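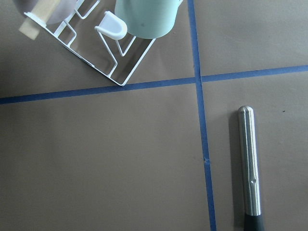
25 octobre 2021

Ce matin, j'ai repris les leçons de français, après presque trois semaines de pause. Je m'étais promis d'écrire chaque soir quelques lignes dans cette langue, même quand je suis fatigué, et voilà que le cahier est resté fermé depuis le début du mois. Je recommence donc sans me faire trop de reproches.

La grande affaire de la journée, c'est la marche. J'ai pris le car jusqu'à Rullon et je suis monté à pied vers Telo par l'ancien chemin des mulets. Le panneau indique 1 623 mètres pour le col. Je suis parti tard et le vent était assez fort, mais j'ai mis seulement dix-neuf minutes de plus qu'en avril, quand le sol était encore mou de neige fondue. Mes genoux ont protesté dans la descente. Il faudra que j'achète des bâtons.
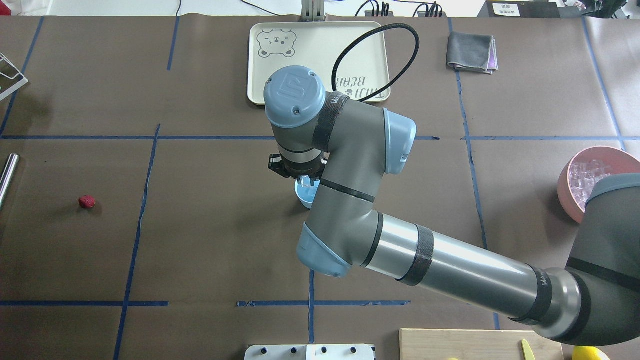 À Telo, j'ai mangé une soupe de châtaignes à l'auberge Gavalas. La patronne m'a corrigé avec gentillesse : on dit « je voudrais l'addition » et pas « je veux le compte ». Je l'ai noté tout de suite sur le billet du car. Elle m'a raconté que sa maison a plus de 80 ans et que l'escalier est d'origine, ce que j'ai cru sans difficulté, car il craque à chaque marche.

Au retour, il pleuvait. J'ai pensé à Kilthorpe, où la pluie a la même odeur de terre et de charbon, et j'ai eu un peu le mal du pays. Le soir, j'ai téléphoné à ma sœur. Elle parle trop vite maintenant, ou bien c'est moi qui écoute plus lentement.

Demain : rendre les livres, recoudre le bouton du manteau, apprendre le subjonctif de « falloir ».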